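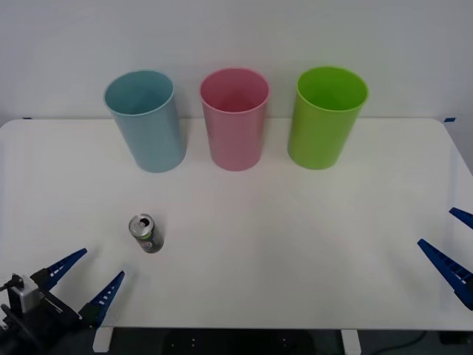

Blue, pink and green plastic cups at the back of the table, with an opened drink can in front.

Reusable Plastic Cups: Your Questions, and Some of Ours

Skurkmont Kitchen Notes, last updated November 10, 2023

We get a lot of mail about plastic cups, most of it from people who have just read a label and would like to believe it. Quang Âu answers these. He doesn't believe labels much.

Do I need colored cups so everyone knows which one is theirs?

It works if everybody remembers their color. In a house with small kids, everyone wants the green one and the system is dead by lunch. If you have two kids and a fixed color each, fine, go ahead. For a party of 15 you will run out of colors long before you run out of guests, and a strip of masking tape with a name on it does the same job for almost nothing.

The package says "unbreakable." Is it?

I have yet to own an unbreakable cup. Plastic cups survive falls that would finish off a glass, and that is worth paying for. They also crack at the rim, usually after somebody has stacked them too hard and twisted them apart. I would read "unbreakable" as "won't leave shards in your foot" and leave it there.

Why do tapered cups get stuck together?

The taper lets them nest, and nesting is how you get eight cups into the space of two. If you stack them damp, they grip. Run warm water over the outside of the lower cup, put something cold in the upper one, and wait a minute before you pull. Don't pry with a knife. Better still, let them dry all the way before stacking, which I know is what everyone says and hardly anyone does.

Are they dishwasher safe?

Look at the bottom of the cup. If there's no dishwasher mark, assume the answer is no, whatever the seller's web page claims. Even with the mark I'd keep them on the top rack and skip the heated dry. A cup that has warped won't sit flat again, and I've tried most of the tricks for fixing one.

Can I pour soda into them or should people drink from the can?

Either. A can has the advantage that it's already a cup. Where plastic cups earn their keep is splitting one small can between two kids, or giving someone ice. Soda goes flat faster in a wide cup, so pour a little at a time. Watch out for cans that have been opened and set down near the cups. At any gathering there will be several nobody claims, and they get knocked over when people reach past them.

My cups smell like the last drink. Will a special cleaner help?

Maybe, but I wouldn't start there. Try a spoonful of baking soda in warm water, leave it overnight, rinse well. I paid for the Hameo cleaning tablets in February and did half my cups with those and half with baking soda. I couldn't tell them apart afterward, and neither could my sister. If the smell survives both, the inside is probably scratched and the cup has had its day.

Is a set from a name brand better than the cheap ones?

Sometimes the wall is thicker. Squeeze one in the store. If the rim folds under your thumb, so will a full cup in a child's hand. I've had a cheap set last 13 years and a nice one crack in its first summer, so I don't put much stock in price.

How many should I buy?

Fewer than the set wants you to. Most homes use the same few over and over while the rest sit at the back of the cabinet. Buy enough for the people who live with you, plus a couple.

Can I microwave them?

Only if the cup itself says so. I'd still heat the drink in a mug.

Do you sell cups or get paid to recommend any?

No to both. Corrections are welcome, and so are complaints about the baking soda.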